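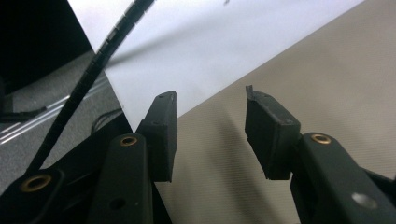

Hand-held gripper, fingers open, nothing held. The right pad is chipped at the top corner and ragged along its lower edge.

Home | Files | Parts list | Budget | Issues | Licence

# Kiladeck gripper planning kit

Parts list, price sheet and wear log for running hand-held grippers over a full season of recording. Put together by Arlo Iwasaki for the Mistska project and kept here so the next group doesn't have to start from a blank spreadsheet.

The kit covers hand-held units only. Arm-mounted grippers are budgeted separately and their costs are not in these files.

## What's in the repository

- `parts.csv` — every printed and bought part for one unit, with quantity, supplier and unit price
- `wear.csv` — one row per pad change or repair, 1471 rows at present
- `sessions.csv` — one row per recording session, 1611 rows, with the unit used and minutes in hand
- `budget.ods` — the planning sheet, with formulas
- `prints/` — print settings for each black plastic part
- `photos/` — condition photos, filed by unit

There are more sessions than wear rows because many sessions end with no change to the hardware. If nothing was touched, no wear row was written.

## Using the budget sheet

Open `budget.ods` and fill in the yellow cells on the first tab. You need the number of units, the number of operators, planned hours per week and the length of the season in weeks. The second tab works out spares and the third gives a total in Canadian dollars, before tax.

Prices on the third tab come from `parts.csv`. Change them there, not in the sheet, or the next refresh will overwrite your figures.

If your project pays for operator time out of the same budget, turn on the labour row. It is off by default. Repair labour is already counted in the spares tab, so don't enter it twice.

## Planning notes

### Pads

Pads are the part you will buy or make most often. They take all the contact, and the edges go before the faces do. A nick at a corner doesn't always mean the pad has to come off, but torn material on an edge can catch on fabric and paper, and it shows up in the recordings as a small snag on release.

We log pads left and right separately. They don't wear evenly. Our operators are mostly right-handed and tend to lead with the same finger, and replacing both sides every time was a waste of good pads. The sheet has a separate spares rate for each side for this reason.

Order pads in batches. Two batches from the same supplier came out slightly different in height last season, and units with mixed pads didn't close square. If you can't match batches, change both sides and keep the odd one for bench tests.

### Linkages and inserts

The finger links are black plastic with brass-coloured threaded inserts. Budget for more inserts than the drawing calls for. Some will go in crooked and some will pull out the first time somebody overtightens a screw. A crooked insert usually means reprinting the link, so count the print time as well.

We had our first links made by Natetti and printed the later ones ourselves. The outside price was higher per part, but the holes needed no clean-up. For a small order I would pay for it again. Past a dozen units, print your own.

### Cables

Allow a spare cable for every unit. Cables fail where they bend, usually close to the tool, and a unit with a bad cable is out of service even when everything else is fine. Put the spare in the same bag as the unit. We kept ours in a central drawer at first and lost half a day every time one was needed at the second site.

Add a line for ties and clips. It is a small amount and always left out.

### Work surfaces

The budget sheet has a line for surfaces and backdrops, and most people skip it. Textured coverings wear pads faster than smooth panels. If most of your tasks are on a textured surface, raise the pad spares rate on tab two. Keep a few plain white panels on hand too, and replace them when they mark.

### Storage and freight

Sorensen quoted us $600 for a fitted case that holds 2 units with their cables. We bought one and used ordinary bins for the rest. The case is good for air freight and more than you need for a van. Its price is in `parts.csv` as an optional item.

Freight between sites is not in the sheet. Get your own quote, and ask in February if you want equipment moved before spring. Lead times on printed parts stretch up to six weeks after that, and everything else waits on them.

## Columns in wear.csv

- `unit` — unit label, matches the folder name in `photos/`
- `side` — L, R or both
- `part` — pad, link, insert, cable, screw, other
- `condition` — ok, worn, chipped, torn, broken
- `action` — kept, turned, replaced, scrapped
- `hours` — hours in use since the part was fitted
- `note` — free text, may be blank

Left and right are taken from the operator's side of the tool. Older rows used the opposite rule and have been flipped to match, apart from a handful where the note made no sense either way. Those have `side` left blank.

## Known problems

- `hours` is typed in by hand for early rows and rounded to the nearest half. Later rows are worked out from the session log.
- "Worn" and "chipped" were used loosely by different people. For spares planning, treat them as one group.
- Prices are what we paid. They have not been adjusted for exchange or for quantity breaks we didn't get.
- Screws were only logged when somebody ran out, so the screw counts are low.
- The labour row assumes one person doing a pad change. A full strip-down needs a second pair of hands and the sheet doesn't know that.

## Corrections and reuse

Send corrections as an issue and say which file and row. Price updates are welcome if you can give the supplier and the size of the order. Please don't send photos of invoices.

The data and the sheet can be copied and changed freely, including for paid work. Credit Kiladeck if you publish figures drawn from the wear log. The print settings are shared on the same terms, but the part drawings belong to Mistska and have to be requested from them.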